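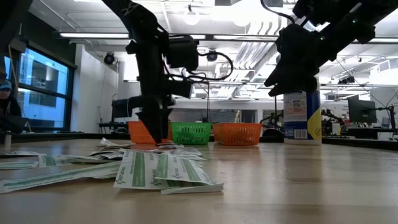
Written by M. Đàm
Field Guides Editor, Illemdale Voter Outreach

Section 4. Setting up a registration table

Read Section 3 (Permits and locations) before you start. The steps below apply to all sites in Illemdale and Gilon.

1. Arrive 90 minutes before opening time. Check in with the site contact and confirm where the table may stand.

2. Place the table at least 10 feet from the building entrance. Keep ramps and curb cuts clear.

3. Put out the blank forms in both languages. A standard kit holds 200 forms. Large sites get 700.

4. Write the first and last form numbers on the Rurico log sheet. Both workers on shift sign it.

5. Sign in to Rurico on the tablet and select your site code. The status bar turns blue when the session is open.

Note: If there is no signal, choose Work Offline. Records upload the next time the tablet connects.

6. Hand each person a form and a pen. Answer questions about the form, but let applicants fill it in themselves unless they ask for help.

7. Check that the signature, birth date and home address are complete. Give the applicant the tear-off receipt.

8. Place finished forms in the locked pouch right away.

Caution: Do not photograph or copy a completed form. Do not leave the pouch in a vehicle.

Caution: Do not display or discuss material for any candidate or party at the table.

9. At closing, count the remaining blanks and enter the number in Rurico under End Shift. If the totals do not match, see Section 7.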